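Product Form and Storage, Unit 7
Handout 2: Supporting and hanging small tableware

Scope

The unit deals with stands that hold drinking vessels by the handle. The mug tree is the usual teaching case, having few parts and a load path that can be drawn on one side of paper. Read this handout before the Felamero exercise sheet.

Terms

Base: the flat member that rests on the worktop.
Post: the upright member fixed to the base.
Peg: a side member that carries one vessel by its handle.
Overhang: the horizontal distance from the post to the centre of mass of the hung vessel.
Tipping edge: the part of the base outline about which the loaded stand would turn.

1. Stand and vessel apart

Sketch the two items separately before drawing them together. For the stand, record the base outline, the direction of the grain and the angle of each peg to the post. For the vessel, record the shape of the handle opening and the gap between handle and wall. A faceted vessel has no single outside diameter, so measure across the widest pair of corners and state which pair was used.

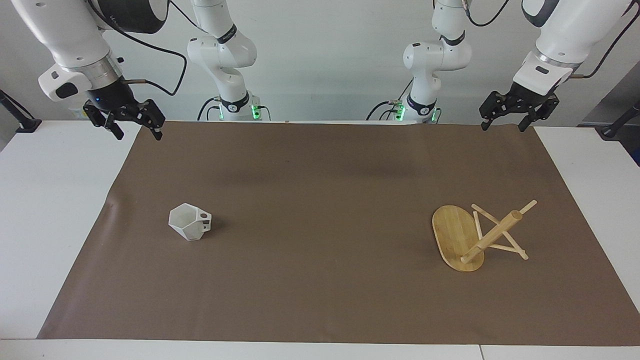 Fig. 1. White faceted cup and wooden stand with oval bamboo board, on brown paper.

Draw the stand upright even if it is lying down when you measure it. Dimensions are taken from the underside of the base.

2. Stability

An oval base does not resist tipping equally in all directions. The distance from the post to the tipping edge is shortest where the outline runs closest to the post, and a post set towards one end of the oval has a short side behind it and a long side in front. Pegs that point over the long side can carry a heavier vessel for the same margin.

For one vessel, compare two moments about the tipping edge:

restoring moment = weight of stand × distance from its centre of mass to the edge
tipping moment = weight of vessel × distance from its centre of mass to the edge, measured outwards

If the vessel's centre of mass falls inside the base outline there is no tipping moment from that vessel. Worked values for the Gornetti stand: stand mass 397 g, vessel mass 167 g. Take the distances from your own drawing.

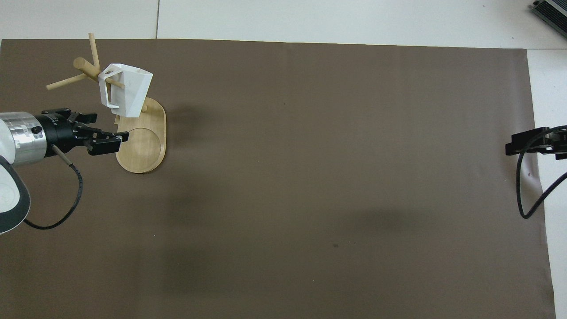

Does a shallow recess in the base affect stability?
Very little. The material removed is a small share of the total mass, and the outline that sets the tipping edge is unchanged.

3. Peg and handle

The peg must pass through the handle opening with clearance on all sides. A peg that slopes upwards away from the post keeps the vessel from sliding off – a level peg relies on friction or a raised tip. Rectangular handles settle with one inner face along the peg, while round openings touch over a shorter length and swing more freely.

Hand in: one plan, one side elevation, and the moment comparison for each peg. State units on every sheet.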